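Gripper faults out when it goes for soft stuff on a tray

Perla Espinoza
Posted 29th September

I have a tabletop arm running a sorting job on a plastic tray next to the sink. Dog toys, a sponge, a cloth. The controller is a Valiver and it is very brave in the demo videos.

When it reaches for the rope toy, it sometimes keeps pushing down after it should have stopped. I get a "Z force limit" message, the arm freezes, and I get to stand there holding the stop button like a bouquet. The log says 1,213 cycles, 8 of them ending this way. I set the force limit to 200, which the manual calls "moderate." I re-zeroed the height twice. Same thing.

Same tray, same sponge and cloth in all three:
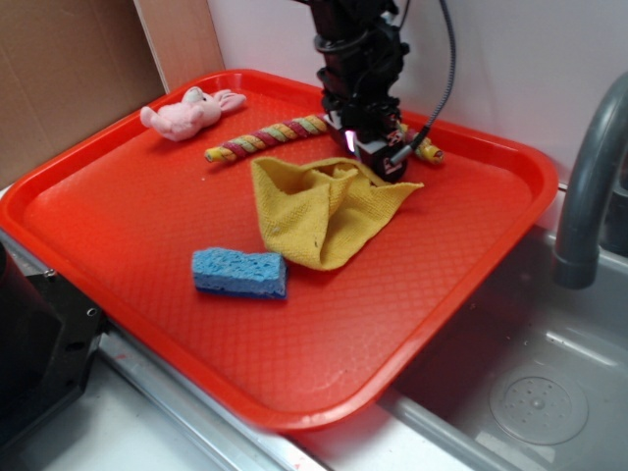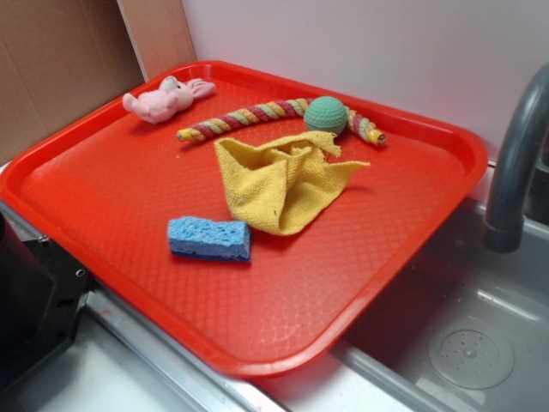
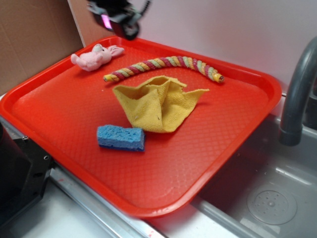
Is it the limit, the zero, or me?

Mevier
Could be the zero, but I'd look at where you zeroed first. If you touched off on the counter, the arm doesn't know the tray has a thickness. Touch off on the tray floor, at the end where the rope sits, then again at the other end. If the numbers differ, your tray is tilted or flexing and the force limit is just the messenger. Drop the limit to half while you test, and keep your hands out of there. A frozen arm still has power.

Zarier
mine did this. turned it off and on, fine since April

Perla Espinoza
Touched off on the counter. Both times, very carefully. Redoing it tonight with the limit at 100.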